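I finally got through the last of the kitchen boxes in August, and what I kept fits on one tabletop. The rule I set was simple: if a thing didn't get used in 60 days, it went. That took care of a fondue set, two bread pans and a blender with no lid.

The toaster oven stayed. It's small and cream-colored and has little pink feet, and it handles most of what I used to turn the big oven on for. I do rolls at 300 and leftovers a bit higher.

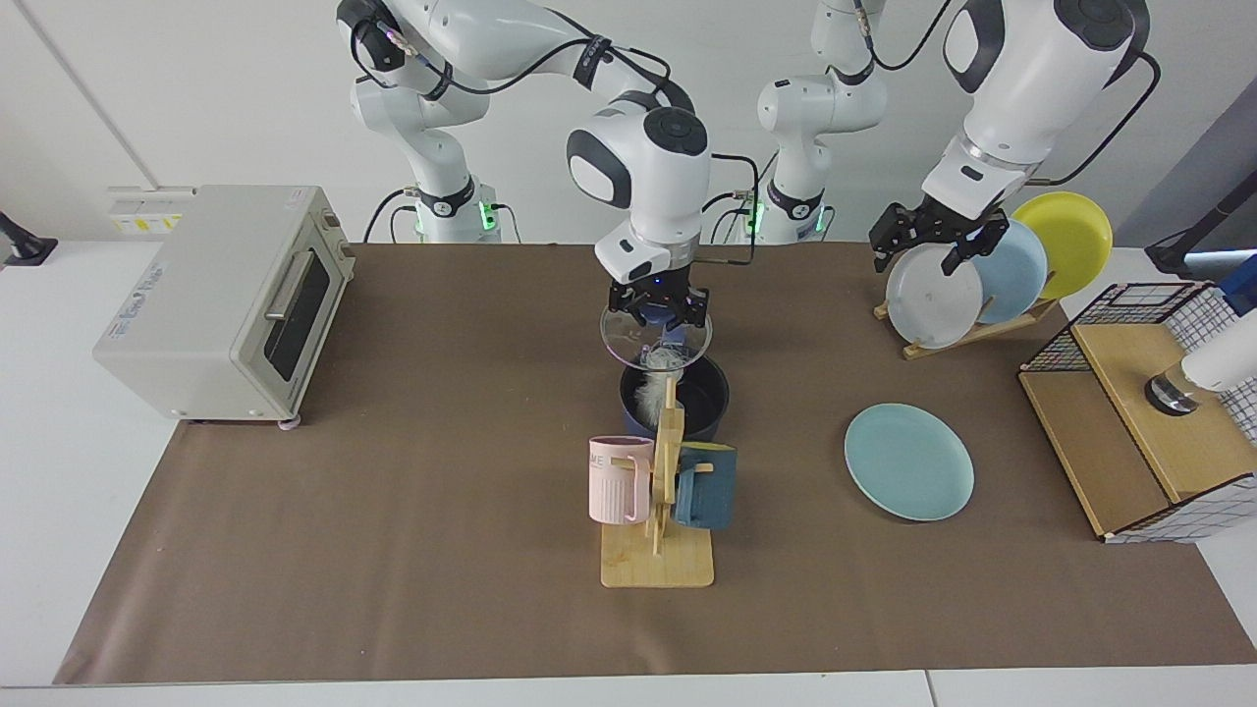 Plates were harder. I had over 200 pieces of dishware when my aunt's things were added to mine, most of it boxed up since the move from McIntyre. Ayanda Matlala took the good set for her daughter. I kept odd ones I like, so nothing matches - a white plate, a pale blue one, a yellow one. They live in the wooden rack and go straight from there to supper. I don't miss the cupboard.

The mug tree is the other wooden piece I wouldn't give up. Mugs hang upside down on it and stay out of the way.

For pans I'm down to one I reach for every night, a black saucepan with a blue handle. It does soup, rice and noodles, and it has a glass lid with a metal rim. I thought about buying a bigger one at Festis and decided against it. Noodles for two fit fine.
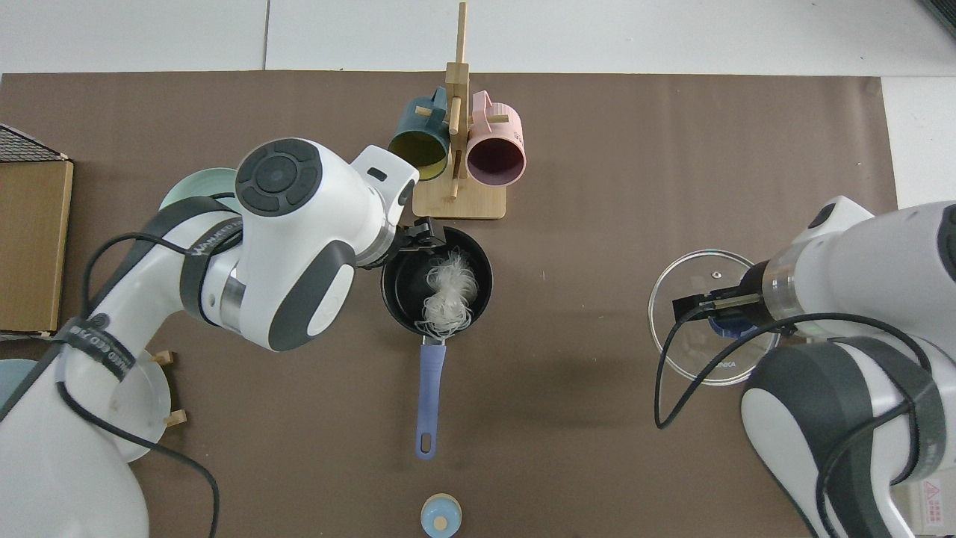 The saucepan with noodles in it, its lid, and the mug tree behind.

Next is the hall closet. I have 8 boxes left in there, and at least one is only extension cords.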